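Finum Indoor Basketball - Size 7

Product details

The Finum is a composite leather match ball made for indoor play on sprung timber and synthetic courts. It is supplied to clubs, schools and regional associations across the country and is suitable for both competition and regular training. The ball carries the same panel layout as the earlier Borkasel model, with a deeper channel between panels for a surer grip on the dribble and at the free-throw line.

Each ball is inflated and checked for roundness before dispatch, then deflated for shipping. A needle is included. Pumps are sold separately.

Specifications

Size: 7 (men's and boys' senior competition)
Cover: composite leather
Bladder: butyl
Carcass: nylon wound
Colour: tan with black channels
Recommended use: indoor only
Warranty: 2 years on shape and air retention 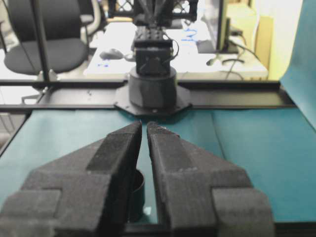
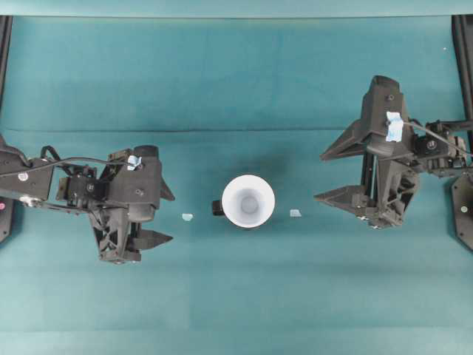
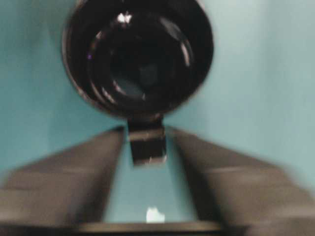

Care and storage

Wipe the cover with a slightly damp cloth after each session and allow it to dry at room temperature. Do not use solvents, detergents or spray cleaners. Balls should be stored off the floor, away from heaters and direct sunlight, and should not be left in a vehicle over summer. Use on asphalt or concrete will wear the cover and is not covered by the warranty.

A new ball will feel firm for the first few sessions. Clubs that intend to use the Finum in finals are advised to put it through several training nights beforehand - the cover softens with handling and the bounce becomes more even. Pressure should be checked before every game against the range printed beside the valve.

Club and association orders

Orders of 20 balls or more qualify for the club rate and are sent in a carry bag at no extra charge. Associations ordering 400 or more in a season may have their logo printed on one panel. Artwork must be supplied as a vector file, and a printed proof will be sent for approval before production begins. Printed balls cannot be returned unless faulty.

The size 6 ball for women's and girls' competition is listed separately under the Akero name. It has the same cover and bladder and may be combined with the Finum to reach the club rate.

Delivery and returns

Stock is held at the Issahaku warehouse and leaves on the next business day. Orders for the winter season should be received by the end of March. Unused balls may be returned within the period shown on the invoice, in their original packaging and with the needle. Freight on returned goods is payable by the customer, except where an item has arrived damaged or the wrong size has been sent.

Prices and availability on this page were last updated on Thu 26 February.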